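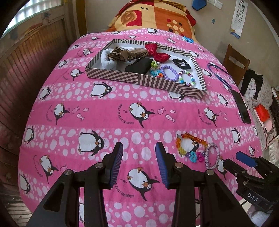 Slide 1 – Picking up small stuff off a bed

Say hello. Talk title is "Gilta, or two fingers and a trigger". Twenty minutes then questions, please hold them if you can, I lose my place.
Built mostly at the Skinard workshop, rest of it on a kitchen table. June 2020 version of these notes, so ignore the handout from May, the finger drawing in that is wrong.
Quick pointer round the slide. Black fingers, triangular cutout to save weight, blue ribbed pads on the inside. Fisheye view looking down over the fingers. Penguin quilt, tray of hair things. Leave it up while people sit down.

Slide 2 – What I wanted

A gripper you hold in your hand. Squeeze, it closes. Camera rides along with it.
Idea: do the picking up yourself, log it, then later have the arm (Dromeck, slide 8) try to copy.
No arm needed to start. This is the main point, say it twice. I put off starting for ages as I thought I had to finish the arm first.
Show of hands, who has a half built arm at home?

Slide 3 – Why bedrooms and not a bench

Bench tests went fine. Blocks, tape rolls, a mug. All hard, all on plain wood.
Then tried the same thing on bedding and everything moved. Quilt gives way when you press, the finger tips dig in and you come up with a fold of cloth.
Also the pattern. Penguins on the quilt, big eyes, polka dots, bits of writing in French. My little detector had strong feelings about penguins. Pause for laugh, move on if none.
Hair ties are a good test. Black elastic in a bundle, want one, get the lot. Bead bracelets roll and drape. Bows squash flat.
Little plastic clips – come back to these on slide 6.

Slide 4 – The fingers

Pass round the spare pair here!! Forgot last time.
Printed in black, one afternoon for the pair if the printer behaves. Triangular hole in the side. First ones were solid and your wrist knew about it.
Pivot is a plain bolt. Had a nicer bearing planned, bolt does the job, a bit of grease now and then.
Left and right mirror each other. I printed two lefts. Check the file name before you press go.
Broke 6 fingers over the whole build, nearly all at the same corner. Thicker there now. If you download the files take the thick ones.

Slide 5 – Pads

Most of the money went here, and most of the swearing.
Tried: bare plastic (useless), rubber band wrapped round (good for a day), foam (picks up fluff, then holds nothing).
Now ribbed pads in blue. Ribs run so a thin cord can sit between them. Cast them in a printed mould, mix from Agbeko, the small tub. Agbeko also do a softer one, tried it, tears at the tip.
Wipe with a damp cloth before each session. Skip this and grip drops off, I have a graph somewhere, not in these slides, sorry.
Blue because that was the pigment in the cupboard. Turned out handy, easy to find in the picture whatever is underneath.

Slide 6 – Things that went wrong

Clips. Small flower ones. Tips have to meet dead level or the clip shoots off accross the room. Mine met with a gap on one side. Fix was a paper shim, still there.
Trigger spring too strong. Hand cramp after twenty minutes or so of squeezing. Softer spring, take breaks.
Fisheye lens bends everything near the edge, straight wardrobe looks like a banana. Calibrate first. I calibrated after, had to throw out a morning's work.
Loose lens screw. Whole view crept round bit by bit. Put a dab of paint on it so you can see if it's shifted.
Glitter beads sparkle and upset the tracking. No fix. Close the curtains a bit.

Slide 7 – Numbers

208 goes logged so far that I would call usable.
41 thrown away, mostly blurred or the calibration thing.
A log is short, keep it short. Long ones I never looked at again.
Almost 3000 labelled stills out of that lot. Labelled by me, in the evenings, tea.
Somebody will ask for the success rate of the arm. Answer: too early, see next slide. Don't make one up.

Slide 8 – Dromeck (the arm)

Same fingers and same pads go on the end of it, with an adapter plate. That was the whole plan and the plate does fit.
Moves well on the bench. On bedding it pushes too hard, no feel for soft things. Next job is reading motor current so it knows it has touched something.
Skinard power supply trips when arm and laser cutter run together. Check the booking sheet before you plug in, and be nice to the laser people.

Slide 9 – If you want to build one

Files are on the Skinard shared drive, folder called gilta, lower case.
Print fingers in black or anything dull. Shiny ones throw light back in the lens.
Start with pads. Get those right then do the trigger.
Use stuff you own already. Hair ties, clips, beads, an old tray. Put it on a bed, muddle it up, have a go.
Write down which pads you had on for each log. I didnt for the first batch and now cant compare.

Questions

Spare pads in the ice cream tub, take one per person.
Get the fingers back before you leave the room!
Laptop lead is borrowed, goes back to the front desk.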